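Eugénie Royer
September 21, 2024

Walked the length of our lane this morning with a notebook, because the council form about resurfacing closes soon and I wanted to fill it in properly.

First thing to say is that the surface has been patched in bits for years and never done as a whole. The concrete is rough, it sheds fine gravel, and the gravel ends up in everyone's hallway.

There are no lines on it at all. Drivers coming through for the first time tend to keep to the middle, then have to pull over when they meet someone at the curve. 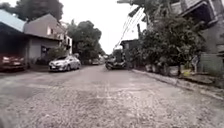
Parking is the other half of it. Most people on the lane have one car and put it under the carport or close in by the hedge. That works well enough until a delivery van stops and stays for 11 minutes with the engine running.

Évan Riviere asked me whether we should push for painted bays. I'm against it. Bays would have to be full width, and I think we'd lose places by it. A single line at the curve would do.

What I've put on the form: resurface the whole length, sweep up the gravel first, one line at the curve, leave the parking alone. I measured the stretch that bothers me most and it comes to 100 metres.

Two questions on the form I couldn't answer. One was about drainage, the other asked for a "street category". If you know what ours is, please reply and I'll add it before I send mine off.

Paper copies are in the Grasso bakery, by the till. You can also post them to 199 Flakwood Road, marked for the highways desk.

Évan is taking a few round to the houses at the far end tomorrow, so don't print one if you're up there.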